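Search this site Search Advanced search

Category: Workshop Robotics / Build Reports

3. Construction and Operation of the Two-Arm Sorting Cell

3.1 Setting and requirements

The cell was built in the Skavham shared workshop, a members' space with one general machine room and a smaller room set aside for longer projects. The purpose of the build was to establish whether two small arms, mounted at either side of an ordinary table, could sort toiletries and other small packaged goods into open bins with no fixture designed for any single item. All work was carried out by the two authors with the tools already present in the workshop. No part of the frame was machined to a tolerance finer than that of the workshop drill press.

Three requirements were fixed before any parts were ordered. The table had to remain usable for hand work when the arms were parked. The frame had to come apart with one hex key. The reach of each arm had to extend past the midline of the table, so that an item picked up on one side could be passed to the other arm in the air and placed on the far side. The last requirement governed most of the later decisions and is treated in Section 3.3.

3.2 Frame and mounting

The frame consists of black rail sections carried on all sides of a wooden butcher-block top. Paired rails were used at the left and right, where the arms are mounted, and single rails along the near and far edges. An early version used single rails throughout. Under that arrangement the mount twisted whenever an arm was fully extended, and the error at the fingertips was large enough to spoil the hand-over. Doubling the side rails removed the visible twist, and no further stiffening was attempted.

The arms attach to the side rails through metal plates. Ga-eun Yeo prepared the hole pattern for the plates on paper and transferred it by center punch. Two plates were rejected because the holes had wandered during drilling. Cables from each mount were gathered into bundles and led toward the near corners, which keeps them out of the space where the grippers meet. The cabling along the arms themselves was left with slack at the wrist. When it was tied down more tightly, the wrist joint reached the end of the cable before it reached the end of its travel.

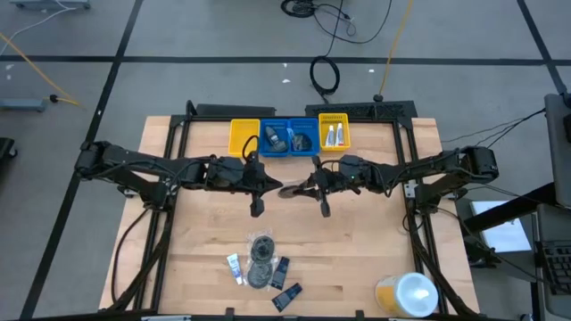
Figure 4. The two grippers meeting above the table with an item between them. The sorting bins stand along the far edge.

3.3 Hand-over procedure

The hand-over is divided into four steps: approach, contact, transfer of grip, and withdrawal. The giving arm moves to a fixed meeting point above the middle of the table and stops. The receiving arm then approaches along a straight line, with its fingers open, and closes at reduced speed. The giving arm opens only after the motor current in the receiving gripper has stayed above a set threshold for 64 consecutive control cycles. A shorter wait was tried in October and abandoned after repeated drops of rounded items, which tend to roll in the fingers as the second gripper closes.

The meeting point was first computed from the measured positions of the two mounts. The result was unsatisfactory, as small errors in both measurements were added together at the point of contact. Teodoro Ocampo replaced this method with one in which the arms are brought together by hand over a short peg and both sets of joint angles are recorded. The procedure is repeated whenever the frame has been taken apart. The control program, named Karnar, reads the recorded angles at startup and refuses to run without them.

3.4 Trials

A total of 734 hand-overs were attempted with the final settings. Of these, 54 ended with the item on the table or on the floor. A dropped item was counted as a failure even when it could be picked up again by either arm. Soft tubes were held more securely than rigid items of similar width, and items in clear plastic packaging were the most difficult to grasp from the tabletop, as the packaging slid under the fingers before they had closed.

The trials do not support any statement about wear. The finger pads were replaced once, before the counted trials began, and the gear trains were not opened for inspection.

Contact the Workshop Papers desk | Copyright Skavham Workshop and the authors | Back to top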